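Do Labels Help? Reading Control Panels Without Training
Project report, second-year Human Factors module
Hema Venkataraman, group 2

Why I picked this

Our lecturer set us the Gristov paper, which claims that a panel with enough labels on it can be read by anyone. I didn't believe it then and I only half believe it after a term of work. The paper tested engineers. Engineers have already learned what an amber lamp usually means, so of course they did well.

Method

I asked 20 students from outside the department to look at drawings of panel layouts and say which part they would look at first, which they would touch, and which they would leave alone. Kulkarni's scoring sheet was used for the answers, though I dropped its last section, which asks people to rate their own confidence. People rate themselves far too kindly. After throwing out the blanks I had 119 usable answers.

Results

Colour did most of the work. Red was read as "fault" or "stop" by nearly everyone, even on layouts where the drawing said it only meant that a phase was live. Labels came a poor second. Several people told me they hadn't noticed there were any.

Warning signs did better than I expected — a triangle with a bolt in it was understood straight away, whatever the language under it. What people couldn't say was which part of the panel the warning was about.
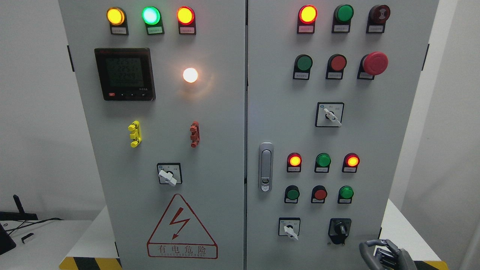 Label size is where I disagree most with the paper. Gristov counts a label as present or absent and never asks if it can be read from where a person would stand. On these cabinet doors the plates under the lamps are tiny next to the lamps themselves, while the red warning triangle on the left door is large enough for anyone. Gristov would score both as "labelled". I would not.

Limits

The group was small and mostly friends of friends. Drawings don't glow, and a lit lamp may pull the eye much more than a coloured circle on paper does. I also can't rule out that people guessed what I wanted to hear, as my views on the paper were no secret by December.

If I did it again I would test label height on its own and leave colour out completely.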